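Can a Restaurant Say No to a Customer?

Most restaurants are open to anyone who walks in. In the United States they are called public accommodations - places that serve the public. That does not mean they have to serve every person every time.

Owners can make rules. You have probably seen a sign that says "No shirt, no shoes, no service." A restaurant can also turn people away when it is full or closing, or when someone is shouting at the staff. Some places ask guests to leave large bags by the door. 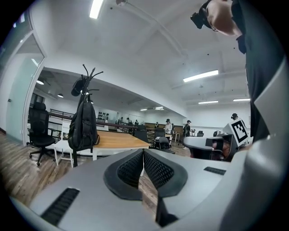
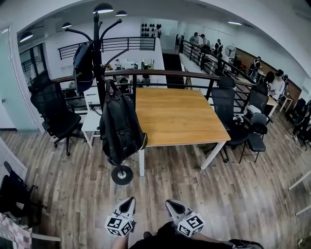
Second picture: two backpacks hanging on a coat rack.

Some reasons are against the law. In 1964, Congress passed the Civil Rights Act. It says a restaurant may not refuse people because of their race, color, religion or the country their family came from. Another law, from 1990, protects people with disabilities. A diner has to let in a guide dog, even if it has a "no pets" rule.

What about other reasons, such as a person's job? Here the answer can change from place to place. States and cities can add their own rules, and some protect more groups than others.

Vasanthi Khondokar runs a small noodle shop in Ranier, a town of 3000 people. Her rules fit on one card by the register. "Be polite, wear shoes, and pay before 9," she says. "Same card for everybody."

Words to know

Refuse: to say no to something or someone.
Civil rights: rights that protect people from unfair treatment.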